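食器の定額貸し出し「Clutura」、開始から1年足らずで料金改定へ 「捨てない暮らし」の中身は見えないまま

食器の定額貸し出しサービス「Clutura」を運営するPraliaは2026年4月15日、月額料金の体系を改め、あわせて返却時の送料を利用者負担に切り替えると発表した。新料金は6月の請求分から適用される。基本プランは月1,340円から2,000円になる。値上げの理由について同社は「持続可能なサービス運営のため」と説明しているが、費用の内訳は示していない。

Cluturaは、皿や鉢、湯のみなどを季節ごとに入れ替えて使えるとうたうサービスで、昨年の夏に始まった。食器棚を増やさずに食卓の雰囲気を変えられること、不要になった器がごみにならないことの二つを売り文句にしてきた。広告には「所有から循環へ」という言葉が大きく載っている。

聞こえはいい。ただ、循環しているはずの器がどこをどう回っているのかとなると、公開されている資料はとたんに薄くなる。

Praliaのサイトには「再利用率99%」という数字が掲げられている。注釈を探すと、ページの一番下に「当社基準による」とだけある。何を分母にした数字なのか、割れたり欠けたりして戻ってきた器は含まれるのか、倉庫で次の借り手を待ったままの器は「再利用」に数えるのか。2月に問い合わせた際、広報担当者の回答は「社内で定めた基準に沿って算出しています」というものだった。今回の発表にあわせて同じ質問を送ったところ、返ってきた文面もほとんど同じだった。

発表会で説明に立った事業責任者のRodel Belmonte氏は、料金改定について「お客さまに長く安心してお使いいただくための前向きな見直し」と述べた。値上げを前向きと呼ぶのは企業の発表では珍しくもないが、同氏はその後の質疑で、送料の負担が経営を圧迫していたのかと聞かれると「個別の費目についてはお答えを控えます」と繰り返した。利用者数についても「順調に伸びている」と言うにとどめ、具体的な数は出さなかった。昨年の開始時の発表では、1年目の目標件数を秋に公表するとしていたはずである。その公表はまだない。

器は割れ物である。厚手の紙で包み、仕切りのある箱に詰め、往復で運ぶ。借りるたびに箱と緩衝材が動き、戻れば洗浄と検品が待っている。同社は箱を繰り返し使っていると説明するが、何回使えば交換するのかという基準は公表していない。一つの鉢を10年使う家庭と、季節ごとに取り換える家庭とで、運搬や洗浄まで含めた負荷がどちらで小さいのか。サービスの看板に環境を掲げる以上、真っ先に示されるべき比較だと思うが、発表資料にその項目はなかった。
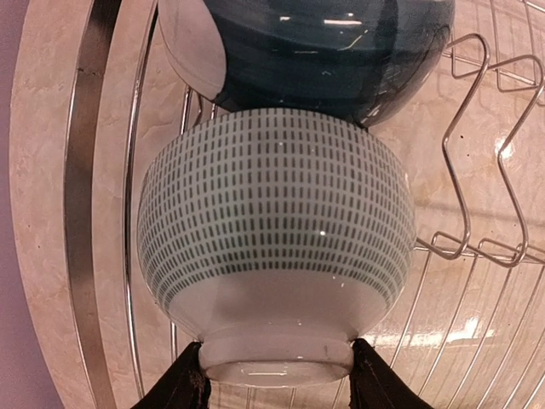
では、いま契約している人は、6月より前に解約すれば追加の負担なしに器を返せるのか。

5月末までに解約の手続きを終え、器を発送すれば、返送料はこれまでどおり同社が持つ。手続きだけを済ませて発送が6月にずれ込んだ場合は、利用者の負担になる。

この線引きは発表資料の本文にはなく、改定後の規約案の付則に書かれている。解約の手続きは会員ページから行うが、入り口は「プランの変更」の先にあり、初めての人にはわかりにくい。途中で一時休止や下位プランへの変更を勧める画面が続き、最後の確認まで進まないと解約は完了しない。Belmonte氏は「引き止めの意図はなく、選択肢をお示ししている」と話す。選択肢を示すのであれば、解約のボタンも同じ画面に並べればよさそうなものだ。

改定でもう一つ気になるのが、破損時の扱いである。現行の規約では、通常の使用による欠けや貫入は弁償の対象外とされている。新しい規約案ではここに「当社が通常の使用と認めた場合に限り」という一文が加わった。判断するのは会社側で、利用者が異議を申し立てる窓口や期限は書かれていない。貸し出す前の器の状態を利用者が記録する仕組みもなく、届いたときからあった小さな欠けが誰の責任になるのかは、規約を読むかぎりはっきりしない。

消費者契約の相談に長く携わってきたAbdul-Rahman Appiah氏は、この一文を「争いになったときに利用者が不利になりやすい書き方」とみる。「少額の契約では、納得がいかなくても払って終わりにする人が多い。事業者の側もそれをわかっている。器が届いたらその日のうちに写真を撮り、気になる傷があれば文面で伝えておくほうがいい」。同氏は、弁償額の算定方法が新品価格なのか、使用年数を差し引いた額なのかも明記すべきだと指摘する。規約案には「相当額」とあるだけだ。

利用者の受け止めは割れている。都内に住む会社員の女性は、来客の多い年末に大皿を借りたのがきっかけで使い始めた。「買うほどではない器を試せるのは楽しい。2,000円でもたぶん続ける」と話す。一方、昨年の秋から契約しているという男性は「最初の半年は安く見せておいて、慣れたころに上げる。定額サービスはどこもこうだ」と冷めている。男性の手元にある器は4点で、同じものを店で買った場合の値段を調べたところ、新料金では1年もたたずに追い越す計算になったという。「それなら初めから買っておけばよかった」

同じような仕組みは各社が手がけてきた。家具や衣類の貸し出しでは、先に会員を増やし、あとから料金と規約を締めるやり方が繰り返されている。食器では、VenterとOnenの2社が先行していた。Venterは個人向けの受け付けを昨年やめ、飲食店向けに絞った。Onenは個人向けを続けているものの、入れ替えの回数を減らしている。どちらも当初は、Cluturaとよく似た言葉で「ものを持たない食卓」を語っていた。Praliaは他社との違いを「独自の検品体制」だとするが、その体制がどんなものか、見学の申し入れには応じていない。

器を作る側はどう見ているのか。Praliaは「産地を応援する」とも宣伝しているが、仕入れ先の窯元の名前は一部しか公開していない。取引があるという窯元の一人は、匿名を条件に「まとまった数を買ってもらえるのはありがたい」としつつ、「一度納めたら、次の注文がいつ来るかはわからない。長く回して使うのが売りなのだから、当たり前といえば当たり前だが」と打ち明ける。器が長持ちして何度も貸し出されるほど、新しい器の注文は減る。産地の応援と再利用率の高さは、少なくとも単純には両立しない。発表会でこの点を問われたBelmonte氏の答えは「会員が増えれば器の需要も増える」だった。増えなかった場合の話は出なかった。

同社は規約案について、今月末まで会員から意見を受け付けるとしている。寄せられた意見を公表するかどうか、案に反映する手順をどうするかは「検討中」という。意見の送り先は会員ページのお知らせ欄に掲載されているが、非会員からは送れない。再利用率の算出方法については、年内をめどに報告書を出す予定だと説明している。報告書を第三者に確認してもらう考えがあるかとの質問にも、同社は「検討中」と答えた。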